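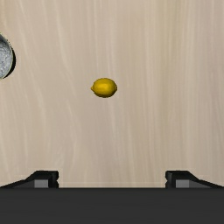
Portes ouvertes chez Cormier : une journée parmi les citronniers

Il y a des visites qu'on se promet pendant des années et qu'on remet toujours, parce que la route est longue, parce qu'il y a les enfants, parce qu'on se dit que ce sera aussi bien au printemps suivant. La pépinière Cormier était de celles-là. Ma belle-sœur m'en parlait à chaque repas de famille (elle y a acheté son premier cédratier, qui se porte à merveille, merci pour lui), et cette fois, en septembre, nous sommes enfin partis, avec un thermos et beaucoup trop de sandwichs.

On arrive par la petite route de Fedby, qui monte en lacets derrière l'église. Le parking est un pré, il faut de bonnes chaussures. L'entrée coûte 2 euros, qu'on vous déduit si vous repartez avec une plante, et je vous laisse deviner combien de visiteurs repartent les mains vides !

La première visite guidée démarrait à dix heures, sous la conduite d'Arvid Halvorsen, le chef de culture, un grand monsieur à la voix très douce qu'il fallait suivre de près pour ne rien perdre. La maison garde 277 variétés d'agrumes en collection, des yuzus, des bergamotiers, des mains de Bouddha, et une limette dont j'ai oublié le nom malgré mes notes, prises debout et donc illisibles. Il nous a fait froisser des feuilles entre les doigts pour comparer les parfums, et j'ai passé le reste de la matinée à sentir mes mains comme une enfant.

La grande serre abrite 866 pots pendant l'hiver. On les rentre avant les premières gelées, on arrose peu, on aère dès que le soleil revient. J'ai demandé ce qu'il fallait faire pour mon citronnier, qui perd ses feuilles chaque année en janvier. Réponse : l'éloigner du radiateur et le mettre dans une pièce fraîche et claire. Je le soupçonnais un peu, je l'avoue, mais c'est autre chose de se l'entendre dire gentiment devant quinze personnes.

À midi, nous avons déjeuné sous les tilleuls, puis il y a eu l'atelier de greffe. Le mien tenait avec trois tours de raphia et pas mal d'optimisme. À côté, le stand de la confiturerie Valten proposait une marmelade de citron au gingembre dont j'ai pris deux pots, et une autre à la bergamote, plus amère, que mon mari a préférée. Nous en discutons encore au petit déjeuner.

Mon seul regret concerne la librairie, installée dans un couloir trop étroit où l'on se marchait sur les pieds. J'y ai quand même trouvé un vieux guide de taille, un peu taché, à un prix très doux.

Nous sommes rentrés vers six heures avec un kumquat calé entre les sièges. Les prochaines portes ouvertes auront lieu au printemps, et ma belle-sœur a déjà réservé sa place dans la voiture.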